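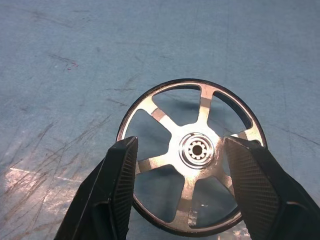
ok so I finally sold my car and went all in on the bike for commuting. first month report, thread because I have too many thoughts

the ride from Esgate to my office is way shorter than I'd built it up to be in my head. for years I told myself it was impossible. it's one long hill and then a bunch of flat streets that smell like bakeries

the hill though. the hill is a jerk. first week I walked the top part every single morning while a guy in dress shoes cruised past me saying "good morning!!" like it was nothing

I now know his name is Ekow Amoah and he's lovely and he told me to stop mashing the hardest gear I own. changed my life. I'd been riding like a person trying to start a lawn mower

money stuff, since people asked: I was paying for parking, gas, insurance and the occasional surprise noise. last repair on the car was $1,307. for a sensor. I could cry

so far the bike has cost me 2 inner tubes, a bell and a pair of rain pants I bought in a panic

about the rain pants — buy them BEFORE the rain. I sat through a whole meeting with wet knees and Mahlet Kahsay slid me a stack of napkins without saying a word. hero

what I miss: big grocery runs, singing loudly in private, carrying a lamp home on a whim. I have not solved the lamp problem

what I don't miss: circling the block behind Berisha looking for a spot while my takeout gets cold

sleep is better too?? I used to lie there scrolling till late and now I'm out cold by ten like somebody's grandpa

things I'd do differently: start in April when it's nice out, not in the hottest week of the summer. keep a spare shirt at work. keep a second spare shirt at work

also learn to fix a flat at home on your kitchen floor before you have to do it outside a bus stop with 5 teenagers giving notes (their notes were good, I had the tire on inside out somehow)

anyway if you live near me and want a slow buddy for the hill, I leave at 7:30 and I stop for a roll on the way. every time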